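About Us

Hello! I'm Þórey Bisgaard and I run Westmont, a small company that sorts, boxes and lends out play baskets to nurseries, childminders, toddler groups and the odd very organised grandparent. If your toy cupboard has reached the stage where you open the door with one foot ready to catch things, you're in the right place.

I started in August, fifteen children into a job at a nursery where everything lived in one enormous crate. Play food at the bottom, bricks on top, one doll's shoe (always one). I spent most of my lunch breaks tipping it out and putting it back, and after a while I began taking bits home in a basket, sorting them on the kitchen table and bringing them in again the next morning as a proper little set. The children played with the sets for ages. They hardly touched the crate. My manager asked for three more baskets, then her sister's nursery wanted some, and that was pretty much that.

We now have 1,891 toys on the list, which I know because we did the big count last winter and my knees have not forgiven me. They go out in more than 80 baskets and trays, and each one comes back to us at the end of the loan to be emptied, wiped down, checked and filled again for whoever has it next.
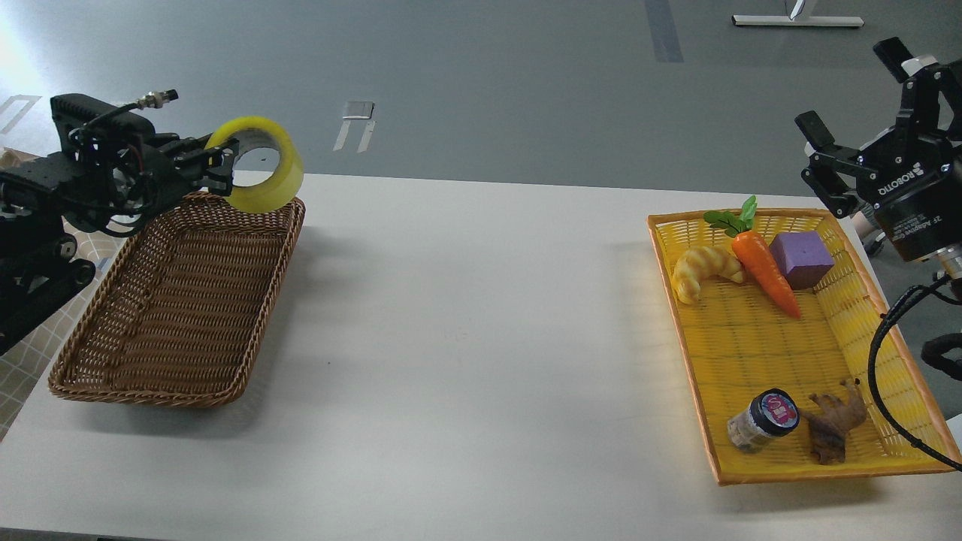

I do like a mixed basket. You can buy very smart sets where everything matches, and we do lend a few of those (the Ciritz tea things are lovely, and they go out nearly every week), but give a two-year-old a croissant, a carrot, an animal and something squashy and you'll get a whole story out of it. The horse is hungry. The horse is in bed. The horse has gone to the shops in a lorry made of a shoebox!

The baskets themselves matter more than people think. I like them shallow, so a child can see what's inside without pulling the whole lot over. Woven ones are nice to carry and look good on a shelf, plastic ones are easier to wash, and anything with a sharp corner goes straight to the shed and gets used for pegs.

Our regular sets are called Faritz (food and kitchen), Melnychuk (animals, named after the street we used to be on) and Odds, which is exactly what it sounds like. You can swap things between them if you ask nicely, or even if you don't.

Loans run for a month and you can keep a basket longer if no one is waiting for it. Lost pieces happen, please just tell us. We've had a carrot come back after a year in somebody's welly.

Come and have a look round on a Saturday morning if you're passing. The kettle's on and you can rummage as much as you like.

Þórey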